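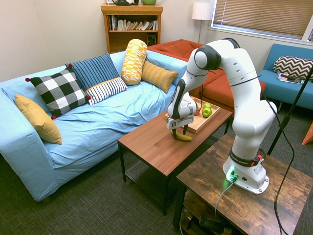

Does a motorcycle have to be running to enter the club's vintage register?
Any complete machine built before the cutoff year may be entered, whether or not it currently runs. The owner must supply the engine number, the frame number and a short written history of the machine.

The register was opened to members of the Danley Vintage Motorcycle Association in August, and the office has since received 321 applications. Of these, 33 have been returned to their owners for more information. In most cases the frame number was missing or had been copied from the title without being checked against the stamping on the steering head. Members are asked to clean the stamping with a soft brush and solvent before reading it. Wire wheels and sandpaper should not be used, as they can remove shallow characters altogether.

Entries will be placed in one of two classes. Class A covers machines that retain their original engine, frame and forks. Class B covers machines fitted with a later or replacement unit of the same make. A change of carburetor, exhaust, seat or rear shocks does not affect the class, provided that it is noted on the form. Machines assembled from several different makes will continue to be handled by the Specials Section and should not be entered here.
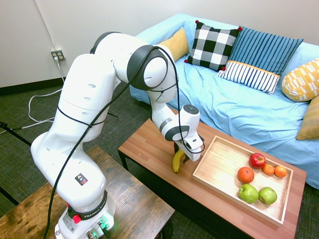
Owners of Skeris two-strokes should note that the factory used two numbering systems side by side for part of its production. Miloslav Sýkora, the association's registrar, has compared the surviving dispatch books with machines known to the club and has identified 1,095 frames that can be dated with confidence. Where a frame falls outside that group, the entry will be marked "date estimated" until further evidence is received. Dealer invoices, period race programs and dated photographs are all acceptable.

The annual fee for each machine is unchanged. Members with more than one machine may use a single form but must attach a separate history for each. Forms received by 2018-09-25 will be included in the first printed edition of the register, and later entries will be held for the supplement.

Questions about Class A and Class B should be sent to the registrar. Questions about the Fangate trials, including the use of register numbers on entry forms, should be sent to Lamisi Amissah at the competition desk. Original documents should not be mailed to either office. Clear copies are sufficient, and they will be kept on file with the entry.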